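About Geum

Geum is a small company that tests robot arms for packing lines. Yu-na Ok started it after nine years on the maintenance side, and she still runs the bench. Our customers send us an arm program and a box of their products, and we run it until we trust it or find out why we shouldn't.

Most people hear about us because of the Rundach fault. On May 26, 2018, during a 900-cycle run, an arm lost its grip signal and kept moving as if the gripper had closed. It swung through an area where a technician was reaching for a dropped part. She was bruised on the forearm and back at work the next morning. The controller had logged 99 missed signals before that one and raised no alarm.

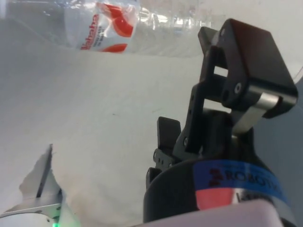

What changed after the fault?
The arm now stops after one missed grip signal, and it can't restart until a person has checked the cell and turned a key.

We also put up a gate with its own stop circuit, and every program gets a 20-cycle run at low speed first. The full report went to Rundach in April of the following year. Customers can ask us for a copy.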